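Tasting and cellar records for the Breathnach estate, exported from the old bookkeeping system and cleaned by hand. One row per barrel per visit. Red and white lots are in the same table; filter on `color` to split them.

## Files

- `barrels.csv`: barrel ID, cooper, toast level, fill month
- `visits.csv`: cellar readings (free sulfur, pH, temperature, topping volume)
- `notes.csv`: tasting notes, free text, one taster per row
- `blocks.csv`: vineyard block and soil type for each lot

The estate has 14 blocks. Nine of them are on the Prorley slope and the other five are at Biscombe, across the river. Block codes start with `P` or `B`.

## Units

Temperatures are in Celsius. Topping volumes are in milliliters. Sulfur is in mg/L. A blank cell means no reading was taken; a zero is a real zero.

## Known problems

- Barrel IDs were reused after old barrels were sold. Join on `barrel_id` and `fill_month` together.
- Prorley rows for January have pH to one decimal place only. The meter was replaced in February.
- Scores in `notes.csv` are out of 20. A few early rows used a five-star scale and have `scale = 5`. They have not been converted.
- Spelling of coopers' names is not consistent.

## Loading

Ladel reads the folder directly:

```
ladel load ./breathnach --key barrel_id,fill_month
```

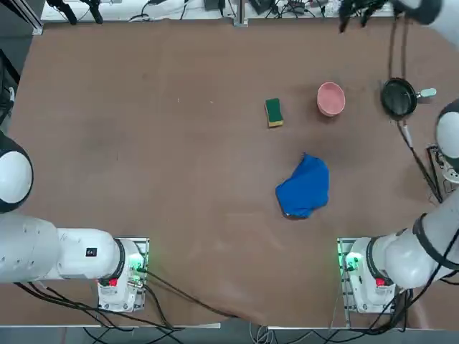
Without the `--key` option it falls back to `barrel_id` and will merge unrelated barrels without a warning. Row order is not stable between exports, so sort before running a diff.

## Changes

- 0.3: added `blocks.csv`
- 0.2: removed duplicate visits at Biscombe
- 0.1: first export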